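Informe de avance, segundo trimestre
Proyecto: Acogida y asesoría legal, oficina de Flavville
Para: Fundación Nekell, área de migraciones
De: equipo de coordinación, Flavville

Va con retraso, lo sabemos. El cierre de cuentas se juntó con el cambio de normativa y hubo que rehacer media memoria. Lo urgente primero, los anexos van aparte.

1. Situación general

Desde febrero el puerto de Bumstead exige registro previo para desembarcar a personas rescatadas. Consecuencia directa: las llegadas se concentran en pocos días y luego nada. Nos descuadra los turnos. El convenio con la autoridad portuaria sigue sin firmar, tercera versión del texto, piden ahora que comuniquemos la lista de intérpretes con antelación. Hemos dicho que sí a eso y que no a entregar fichas individuales de las personas atendidas. Pendientes de respuesta.

2. Atención directa

Personas atendidas en el trimestre: 270. Previsto en el convenio: 200. El exceso lo hemos cubierto con horas del trimestre siguiente, lo cual habrá que hablar. Primera entrevista en las 24 horas siguientes a la llegada casi siempre; fallamos en el desembarco grande de madrugada, sin intérprete de tigriña hasta las 7 de la tarde.

Material de abrigo: repuesto. Queda pendiente la factura del segundo pedido de calzado.

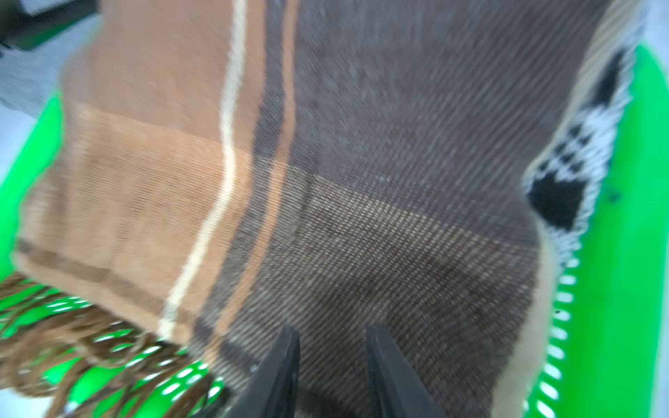

Tela a cuadros en tonos marrones, en cesta verde.

3. Asesoría legal

Solicitudes de protección presentadas con nuestro acompañamiento: dentro de lo previsto. Problema, las citas. La oficina de extranjería de Flavville da fecha a nueve semanas y mientras tanto la persona no tiene ningún papel que enseñar. Hemos pedido por escrito un resguardo provisional. Contestaron que lo estudian. Mismo escrito enviado a Bumstead, sin contestación.

Recursos contra devoluciones: 9 presentados, ninguno resuelto todavía. Dos van por la vía de urgencia. El coste de procurador ha subido respecto al presupuesto, detalle en el anexo B (la fila de tasas está duplicada, la corregimos en la próxima version).

Menores: sigue faltando tutor asignado en varios expedientes. Tema ya planteado en el informe anterior, sin cambios.

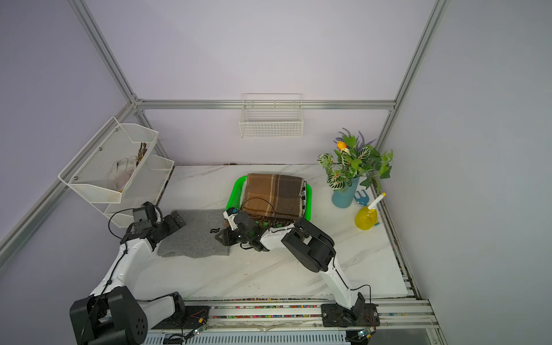 Dos brazos robóticos blancos sobre superficie con veteado tipo mármol.

4. Coordinación con otras entidades

Mesa de Flavville: reunida dos veces. Acordado un único formulario de derivación, ya en uso. Bumstead no se suma por ahora, prefieren el suyo, y eso obliga a pasar los datos a mano cada vez que alguien cambia de ciudad. Se pierde media mañana.

Con la asociación Nel, bien. Ceden sala para las sesiones informativas y llevan ellos el transporte desde el puerto. Falta formalizarlo, de momento es un intercambio de correos. Necesitamos el documento firmado para poder imputar el combustible.
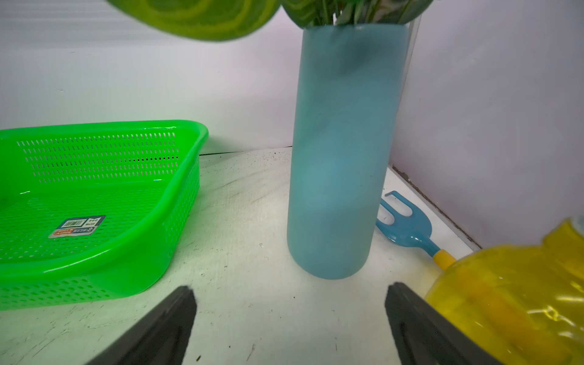 Cesta verde y jarrón azul claro, sobre mesa blanca.

5. Gasto

Personal: conforme. Interpretación: pasada, y va a seguir pasada si no cambia el calendario de desembarcos. Formación: casi sin ejecutar, se aplazó el curso de procedimiento fronterizo porque la ponencia se cayó a última hora. Proponemos mover lo no gastado en formación a interpretación. Requiere autorización vuestra por escrito, a ser posible antes de la próxima certificación.

6. Lo que pedimos

Autorización del traspaso de partida. Criterio sobre las horas adelantadas. Y saber si la Fundación va a pronunciarse sobre el registro previo, nos lo preguntan en cada reunión y no sabemos que decir.

7. Observaciones recibidas al borrador

Circuló entre las entidades de la mesa. Recogemos la única que llegó en plazo.
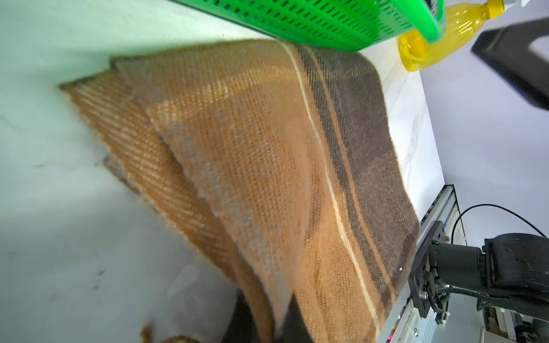
Nel: De acuerdo con casi todo, pero el apartado 1 se queda corto. El registro previo, además de descuadrar turnos, deja a los barcos esperando fuera del puerto con gente a bordo, y eso debería constar con esas palabras. Lo del transporte lo firmamos cuando queráis, mandad el texto. Y en el 4, el formulario común también nos da problemas a nosotros: no tiene casilla para familias separadas en el desembarco.

Incorporamos lo de la casilla a la próxima reunión de la mesa. Lo del apartado 1 lo dejamos tal cual hasta tener la respuesta de la autoridad portuaria. Anexos A y B por correo esta misma tarde.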